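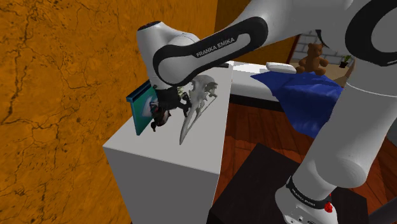 Figure 4. Simulated bedroom environment used in the fault analysis. The gripper is over the cabinet top, next to the skull.

5. Failure Analysis: Unreported Contact During Descent

During the first full evaluation in July 2023, the policy reached a success rate well above what we had seen on the physical arm at Ponda. The logs gave no sign of a problem. No collision flag was raised in any of the 500 episodes, including those in which the target stood close to a large distractor. We treated this as suspicious and replayed the episodes with contact geometry drawn over the visual meshes.

5.1 Observed fault

In 37 episodes, one finger of the gripper passed through a distractor object on the way down to the target. The arm kept its commanded velocity throughout, and the estimated external torque at the joints stayed at the level of free motion. The episode was then scored as a success if the target was lifted and held. A physical arm on the same path would have struck the object, and at the speeds used here it would most likely have tripped its protective stop or pushed the object off the cabinet.

Most of the affected episodes came from the layout type shown in Figure 4, where a skull with a long, narrow snout lies on the cabinet beside the gripper. Shapes of this kind are hard to represent with simple collision bodies. The snout and the thin bar alongside it leave a narrow gap, and the broad cranium has openings and jagged edges. A single convex hull would fill all of these. The conversion tool, Huvby, splits such meshes into several convex parts and drops any part below a minimum volume, a setting meant to keep the solver fast. For the skull, the thin parts fell under the limit. They were still drawn but had no contact geometry at all.

5.2 Why the monitor did not react

The safety monitor was ported from the physical cell with its limits unchanged. It watches two signals: joint torque residuals and the contact list from the physics engine. Both depend on the collision bodies, so both were blind to the same missing parts. Our design notes describe the two checks as independent. They are independent on hardware, where the torque residual is a measured quantity, but the port removed that property and we did not revise the notes.

A second, smaller fault was found in the same review. The contact filter ignored pairs in which one body was marked as static scenery. In 2 layouts a distractor had been given this mark by mistake during import, and the gripper could press against it without a stop being issued. The contact forces were computed correctly and appear in the raw engine output - they were only lost in the filter.

5.3 Correction and retest

We made three changes. The minimum volume limit was replaced by a test on the distance between the visual surface and the nearest collision part, and any asset that fails is rejected at import. Of the assets in the library, 44 failed and were converted again by hand. The static mark is now allowed only on walls, floors and furniture. Finally, a separate geometric check on the visual meshes runs after each episode and marks any overlap with the arm or gripper. It is too slow for use in the control loop and serves only as an audit.

The policy was not retrained before the retest. With the corrected assets, the monitor stopped the arm in all of the episodes listed in Section 5.1, and these are counted as failures in the results of Section 6. Earlier figures reported from the Vieira workshop should be read with this in mind, as they were produced with the old conversion settings.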